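Yoshinori Kubo keeps his desk drawers shut with tape. He moved the contents of four of them out in June, when the Ultmont office closed and everyone was sent to the shared floor at Plisville, and he has been sorting them ever since.

"I thought it would take an afternoon," he says. "There were 104 leads and chargers in the first two drawers. I know because I had to write them down for the inventory."

Kubo looks after supplies for Jikance, a small firm that repairs and hires out office equipment. The work he talks about most is the dull part: deciding what gets kept, what gets passed on and what goes in the bin. He does it at whichever large table is free, near the windows if he can, as the light is better for reading small print on packets.

His rule is that anything still in its packaging stays in it. Clear plastic packs are kept with their printed backing so the next person can tell what the parts are for. "People tear the card off to save space," he says. "Then you have a bag of bits and no idea. I threw away 39 bags like that." 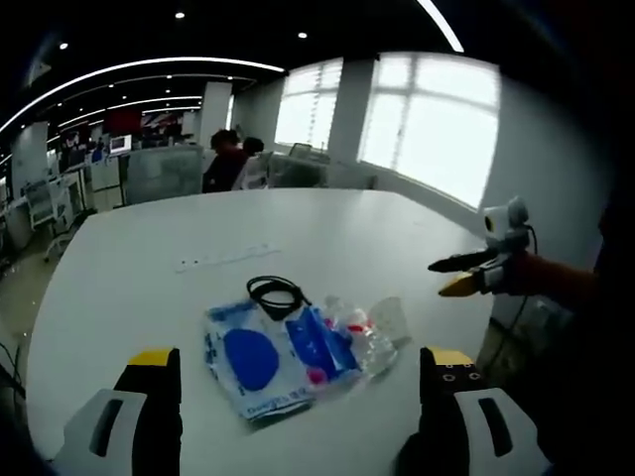
Cables are coiled by hand and left loose. He used to pull them tight and wrap the end round the middle, until a colleague from the Arai branch showed him how many had split near the plug. Now he makes a wide loop, puts it down and moves on to the next. Ties are only used for the long ones.

The shared floor has its drawbacks. People come and go behind the low partitions, and things left out on a table have a way of being borrowed. Kubo has asked for a lockable cupboard — he has been promised one twice — and in the meantime he clears up before he goes home.

He would like the firm to buy less. Last year's order included over 200 adaptors, and most are still in their boxes. "We order them when we can't find the old ones," he says. "If the old ones had a label and a shelf, we could skip a year."

The labels are his next job. He has bought two rolls and a pen that does not smudge, and plans to start with the chargers.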